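**Jonov releases Caruso 4, planning software that lets mobile arms work in rooms that were never tidied for them**

*AVDALE, September* — Jonov today released Caruso 4, a new version of its perception and planning software for mobile robot arms. It is the biggest change to Caruso since the team started writing it, and we have been itching to get it out the door!

Caruso sits between a robot's cameras and its motors. It takes in what the cameras see, builds a working map of the space close to the arm, picks a way to reach and grasp, and keeps checking that choice while the arm is moving. Earlier versions did these jobs one after another. Version 4 does them together, and the difference shows up most in cluttered places: living rooms, shared offices, laundry rooms, the corner of a workshop where everything ends up sooner or later.

"We used to plan a motion, then run it, then look again," said Manuela Lombardi, who leads the planning group at Jonov. "That's fine if the world holds still. But people push chairs back and bags get dropped on the floor, and by the time the arm arrives the plan is stale. In Caruso 4 the plan is always being rewritten. It's a much nicer thing to watch, and a much nicer thing to debug."

**Looking from the wrist**

The headline feature is a new close-range view model called Cokgate. It works from a small camera mounted at the wrist, near the gripper fingers, and it takes over from the robot's main camera for the last part of a reach.

Wrist cameras are awkward to work with. The fingers are always in the picture, the object being reached for often leaves it as the arm closes in, and the background swings with every turn of the wrist. Cokgate learns the shape of the fingers in every open and closed position, so it can set them aside when it looks for surfaces. It also remembers the parts of an object that have slipped out of view, and it updates that memory as the wrist moves.

Open baskets have been the team's favorite test. A perforated side wall is hard on depth estimates: some of the light comes back from the plastic, and some of it passes through the holes and comes back from whatever is behind. Caruso 3 would often report a ragged wall with gaps in it. Cokgate treats a repeating pattern of holes as one surface, finds the rim, and offers grasp points along it.
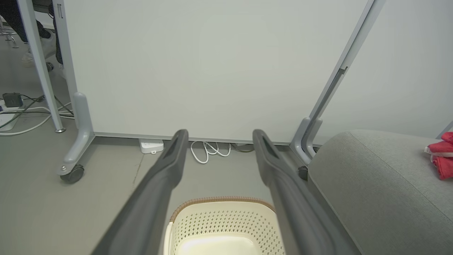

*The view from the wrist over a cream-colored laundry basket with a brown woven rim, gripper open. A partition panel on caster stands and a light gray upholstered seat are close by.*

Floors get more attention too. Power strips, loops of cable and chair bases are small next to a sofa, but they matter a great deal to a robot that has to roll up beside one. Caruso 4 keeps a separate low layer in its map for anything near floor level. Cables are marked as things to avoid with both the base and the arm, and thin marks on the floor itself, such as cracks and seams, are sorted out from cables by comparing several views before the planner reacts to them.

"The crack problem took me most of the spring," said Brunello Serra, a perception engineer on the project. "A dark line on a gray floor looks an awful lot like a wire when you only get one look at it. The old version would steer around cracks very politely. Now it takes a second look from a slightly different angle and carries on."

**Faster replanning, clearer logs**

On the team's standard workstation, Caruso 4 refreshes its arm plan in around 70 milliseconds while the arm is in motion. People within view are given a wider margin than furniture, even when only a leg or a shoe can be seen, and the margin grows if they start to move. Sites can set those margins themselves in a plain text file.

The release also comes with a rebuilt log viewer. Every run can be played back with the wrist view, the map and the chosen path side by side, on one shared timeline. Clicking any point on the path shows which other paths were considered and what ruled them out. Notes can be pinned to a moment and sent to a colleague as a link, which has already changed how the Jonov team runs its morning reviews.

"I'd have traded half the other features for the log viewer," said Ermanno Fabbri, who runs field support. "When someone calls and says the arm paused next to the couch, I can open the run and see the cable it was worried about. Before, I was reading columns of numbers and guessing."

**Tried out before release**

A preview of Caruso 4 has been running at 16 sites over the past 6 months. Feedback from those teams led to several late changes, including a slower default approach speed near soft furniture and a simpler calibration routine for the wrist camera. Calibration can now be done with a printed card and no extra hardware.

Soft things remain hard, and the team is open about it. Folded fabric and clothing are recognized as soft items, but the grasp planner still handles them with one general method, and results vary with the material. Clear plastic and mirrors can also confuse the map. Both are on the list for the next update, and preview sites have already begun sending in recordings to help.

**Availability**

Caruso 4 is available now to all current users as a regular update. Projects built on Caruso 3 will open in the new version, though custom grasp modules need to be rebuilt against the new interface. A migration guide and a set of sample recordings are included in the download, and the log viewer also runs on its own for people who would like to try it without a robot.

The team will host an online walkthrough at 10 a.m. for existing users, with a second session at 4 p.m. Sign-up details are in the release notes.

**About Jonov**

Jonov makes perception and planning software for mobile robot arms. The company is based in Avdale.

**Press contact**

Corrado Grasso, Jonov Communications, Avdale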